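Interim Progress Report to the Radotberg Fund
Project: Learning Two-Arm Assembly from Demonstrations
Submitted by the Apaza Laboratory for Manipulation
Date of submission: 26/01/2022
Prepared by: Hernán Giraldo
Reporting period: second half of the first project year

Summary

The laboratory has completed the data collection planned for this period and has trained two versions of the control policy on it. The first version learns each arm separately. The second, which we call Wakska, learns both arms together and predicts a short sequence of future motions for the pair. Wakska is the method proposed in our application. It performs better than the separate version on the stacking task, mainly in the part of the task where one arm has to wait for the other. Work on recovery from failed grasps is behind schedule, and a revised plan is given below.

No change to the budget is requested.

Task and equipment

The application named cube stacking as the first test task, and we have kept to it. The cubes are small and plain and are placed on a round wooden table between the two arms. Each arm carries a two-finger gripper. The policy receives views from a head camera and from a camera at the wrist, together with the joint positions. It has no other information about where the cubes are.

Stacking was chosen because it is simple to state and hard to do with two arms at once. A person can judge quickly whether a stack stands. The difficult part lies in the timing. Both arms need the same small space above the stack, and an arm that moves in too early can knock down what the other has built.

Data collection

A total of 900 demonstrations were recorded by operators steering both arms by hand controls. Collection closed in December, as planned. Demonstrations that ended with a fallen stack were kept and marked as such, following the advice of the review meeting, so that they can be used in the recovery work.

One change was made to the procedure during the period. Operators had been free to choose which arm placed first, and the early recordings showed a strong preference for the right arm. The instructions now name the leading arm before each demonstration. The imbalance in the early recordings remains in the data and is corrected by weighting during training. 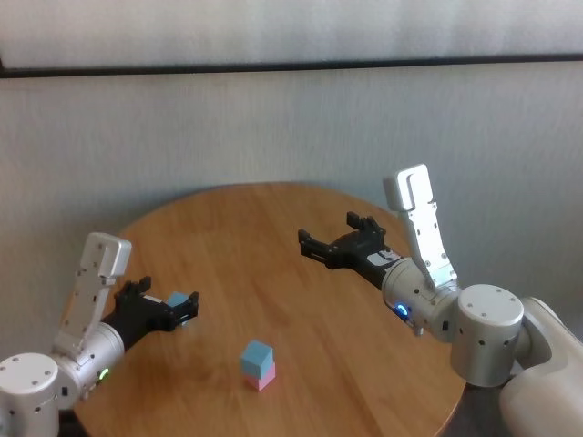 Abelardo Escobar asked, on reading the draft of this section, whether an arm that stays open near the stack should be counted as waiting or as idle, and whether the operators had been told the difference. They had not. We have since added a label for waiting, applied after recording by a second person, and the labels now cover the whole data set. The distinction matters to the method. An idle arm has no part in the next step, while a waiting arm must be ready to act once the space is free. When both were given the same label, the policy tended to pull the free arm back too far and lost time bringing it in again.

Training and comparison

Both versions were trained on the same demonstrations and with the same camera views. The separate version treats the other arm as part of the background. Wakska has one shared network with an output for each arm, and its predictions are corrected 5 times per second while the robot is moving.

Trials begin with the cubes spread out on the table. Starting positions are drawn in advance by a script and are the same for both versions, and the person who resets the table is not told which version will run. A trial counts as a success only if the finished stack still stands after both grippers have moved clear. 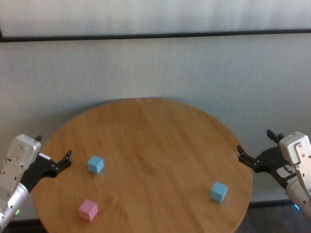

The objection was raised at the internal review that starting positions of this kind may favor the joint method, given that a cube near each gripper invites both arms to move at once. We accept the point. The script has been extended to include layouts with all of the cubes on one side of the table, and these will be reported as a separate group in the final results. First trials with such layouts suggest that the advantage of Wakska becomes smaller, though it does not disappear. We would prefer to give figures only when the full set has been run.

In the layouts tested so far, the separate version fails most often through contact between the arms above the stack. Wakska fails most often at the first grasp – the fingers close slightly short of the cube, and the policy continues as though it were holding something. This second type of failure is the subject of the recovery work.

Recovery from failed grasps

The plan called for a working recovery behavior by the end of this period, and that aim has not been met. The wrist view should allow the policy to tell an empty gripper from a loaded one, but the network gives it little weight when the head view is also available.

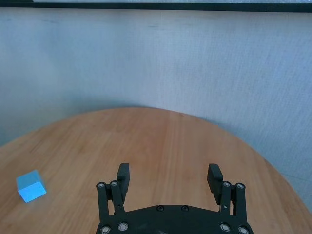

We are therefore training a small additional output that predicts, from the wrist view alone, whether a cube is held. If the prediction is negative after the fingers close, the arm opens, backs away and tries again. The failed demonstrations mentioned above supply part of the training material. Further examples are being recorded with the gripper closed beside a cube or away from it.

The delay is estimated at roughly 12 weeks. It does not affect the comparison between the two versions, which can be finished without the recovery behavior.

Equipment and staff

The gripper mounts supplied by Brultitz were replaced once during the period under the existing service agreement. The cameras were calibrated again after the replacement, and recordings made before and after it are kept in separate folders. Staffing is unchanged.

Work planned for the next period

Complete the trials with one-sided layouts and report them by group.
Finish the held-cube output and test it with both arms.
Repeat the comparison with a taller stack.
Prepare the labeled demonstrations for release, with a written guide to the waiting and idle labels.

Questions on this report may be sent to Hernán Giraldo at the laboratory. The financial statement follows under separate cover.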